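Clear acrylic risers for a snack counter - worth it or not?
Started by zandton_nights, 2018-05-10

zandton_nights wrote:
I run the front desk at a 26-room guest house and we sell bits and pieces to people who get in after the shops shut. Candy, toothpaste, that sort of thing. At the moment it all lives in a basket and guests dig through it like raccoons. My partner wants a tiered acrylic stand. I think the basket is fine. Settle this please.

Birkett wrote:
Stand. People don't buy what they have to excavate.

horatiu_b wrote:
Disagree. We had one in April and I spent my evenings wiping fingerprints off it. Every shelf, every divider, both sides. A basket has never asked me for anything.

Birkett wrote:
You could also wash your hands, Horațiu.

horatiu_b wrote:
They were the customers' fingerprints. I have 834 of them on file.

zandton_nights wrote:
Does the size of the steps matter? Half of our stuff is long and flat and the other half is little boxes.

WayneBick wrote:
It matters more than the clear-or-not question. I've had a stepped one for years and the trick is deciding what you're willing to see lying down. Candy bars lie down whether you approve or not. Small boxes sit nicely, but black ones glare at you under a desk lamp, so try them on different shelves before you commit.
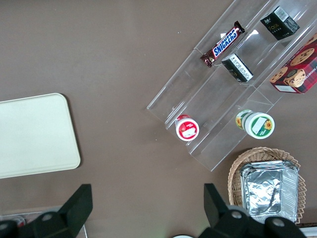 I'd also set it at an angle to the counter. Straight on, it looks like a pharmacy. And keep a plain tray next to it for whatever doesn't fit, or for change, or for the room keys people leave without a word.

Birkett wrote:
Wayne has a system. Of course Wayne has a system.

horatiu_b wrote:
So the answer to the basket is a stand plus a tray. By next year it'll be a shop.

WayneBick wrote:
Keep the basket too. Put the socks in it.

zandton_nights wrote:
We don't sell socks.

WayneBick wrote:
You will.

zandton_nights wrote:
Fine, I've told her she can order one. The basket stays on the desk though - that was my condition.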